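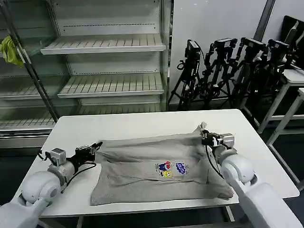 *A gray fleece with cartoon characters printed on it.*

I caught up with Gianni Bassi the morning after he finished the last script for season 2 of *Punstead*, and he picked up the phone already laughing. He'd had four hours of sleep and a cold slice of pizza. "I'm fine! I'm great!" he told me. "Ask me anything except how it ends."

So of course I asked him how it ends.

"No!" he said. "You can have one thing. Somebody leaves town, and it's someone you like."

If you haven't been watching (go fix that, I'll wait), *Punstead* is the small-town comedy on Cillero about a family running the only motel for miles. It landed in June with hardly any promotion, and I only found it because I was home sick and too lazy to scroll. I watched the whole thing in one day and then started texting people about it.

Bassi wrote the pilot six years ago, while he was answering phones for a game show called *Grutberg*. "I took 200 calls a day from folks who wanted to be contestants," he said. "Half the lines Aunt Dot says are from those calls. I had a notebook. My boss thought I was taking down addresses."

I wanted to know about the Yurt episode, which is the one everybody brings up. The family gets stuck overnight in a rental tent with their ex-landlord, and it's basically a play, one room and six people yelling. He told me it was shot in two days and he hated it until the final edit.

"I thought we'd blown it," he said. "I went home and apologized to my wife. Then I saw the cut with the soup scene moved up front, and okay, fine, it's pretty good."

The new season has a wedding in it, and they put out a call for 500 extras. They got 3,948 replies. Bassi read a bunch of them himself, and one woman offered to bring her own cake. Did she get the job?

"She did, and so did the cake. It's in episode four, on the left."

We talked a little about whether Dot and the sheriff will finally get together (I have strong feelings here, and I shared all of them). He let me go on for quite a while.

"Write that down and mail it to me," he said. "We're not done with those two."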